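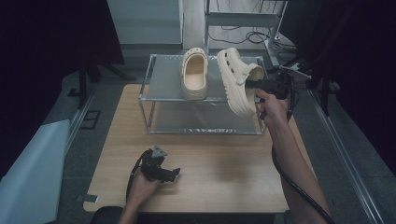 Cleaning and storing moulded foam clogs

Applies to: one-piece EVA foam clogs with a swivel heel strap, including platform styles
Last revised: 25/07/2023

Closed-cell EVA foam is light, cheap to mould and easy to wash. It also shrinks with heat, picks up dye from other materials and takes a permanent set if it is stored under load. Most of the damage seen in household pairs comes from drying and storage. The procedure below covers a full clean, strap maintenance and off-season storage.

What you need

A basin or laundry tub
Dish detergent, unscented if possible
A soft nylon brush and an old toothbrush
Baking soda
A wooden skewer or plastic pick
Two microfibre cloths
An open rack or shelf with airflow on all sides

Do not use acetone, methylated spirits, chlorine bleach or a wire brush. Solvents dull the surface and can soften it. Bleach yellows pale foam over repeated washes, and the change cannot be reversed.

Step 1. Remove the loose dirt

Knock the soles together outdoors. Work grit out of the tread with the skewer, then brush dry. Platform soles with horizontal ridges hold fine soil in the grooves around the sidewall, and wetting it first turns it to paste. Brush along the ridges, not across them.

If the clogs have press-in charms, remove them now. Push from the inside of the shoe with a thumb. Pulling from the outside stretches the ventilation hole and the charm will sit loose afterwards.

Step 2. Check for a removable footbed

Some models have a separate liner. Lift gently at the heel. If it comes away without resistance, wash it separately. If it resists, it is bonded or moulded in and should be left alone. Fabric-topped liners need a cooler wash and a much longer drying time than bare foam.

Step 3. Wash

Fill the basin with lukewarm water, no hotter than 36 °C. Add a small squirt of detergent. Submerge the clogs and leave them to soak for 15 minutes.

Scrub the footbed with the nylon brush in small circles. Use the toothbrush on the inside edges of the ventilation holes and on the underside of the strap, where sunscreen and skin oils collect. Finish with the outsole.

Rinse under running water until no suds appear when the footbed is pressed. Detergent residue makes a footbed slippery the next time it gets wet.

A washing machine is not recommended. The drum can crease the upper, and heated cycles are well above the safe range. The same applies to a dishwasher.

Step 4. Treat stains

For scuffs and grey marks on light colours, mix baking soda with enough water to form a paste. Apply with a damp cloth, rub lightly, leave for a few minutes and rinse. Repeat once if needed. On cream and beige foam, further rubbing will polish a shiny patch that is more noticeable than the scuff.

Dye transfer from denim or coloured socks is harder to shift. Fresh marks may lift with the paste. Older ones have generally migrated into the foam — no surface cleaner will reach them.

For odour, dust the dry footbed with baking soda, leave overnight and shake out.

Step 5. Dry

Wipe inside and out with a microfibre cloth, then stand the pair upright on an open rack in the shade. Bare foam dries in a few hours. Fabric-topped liners can take up to 22 hours in humid weather.

Keep the clogs away from heaters, clothes dryers, car dashboards and direct sun through glass. Shrinkage is usually uneven, so one shoe may lose more length than the other. Reheating and stretching sometimes recovers part of the fit, but the foam will be less resilient.

Step 6. Service the strap rivets

The strap should swing forward and back with light resistance. Rotate it through its full travel several times after washing to clear water from behind the rivet.

If the rivet squeaks, flush it with clean water and dry it with the corner of a cloth. Do not use petroleum-based lubricant on foam. A trace of silicone grease is acceptable.

If the strap flops, the rivet has worn or the hole in the strap has enlarged. Snap-together replacement rivets are sold in pairs. The Zosier repair kit, part 1248, fits most adult straps. Nandholm sells a similar kit with a wider cap, which suits a strap hole that has already stretched. Replace both sides at once so that the tension matches.

Step 7. Store for the off-season

Store clogs completely dry, upright, side by side and with nothing on top of them. A two-tier shelf gives enough clearance for platform soles in most cases, but measure the gap before buying. The tier spacing on compact units such as the Trirkwood is set for flat shoes, and a thick sole may leave the upper pressed against the panel above.

Swing the straps forward over the toe. Left in the heel position and pushed against a wall, a strap will hold the bend.

Keep pale pairs from touching rubber boots, printed plastic bags or newsprint. Plain white tissue is suitable as a separator. Pairs packed away in October should be checked once in midwinter for strap bend and musty smell.

When to replace

Replace the pair when the tread is smooth under the ball of the foot, when the footbed no longer springs back after thumb pressure, or when a split appears at the edge of a ventilation hole. Splits can be glued, but they reopen with flexing.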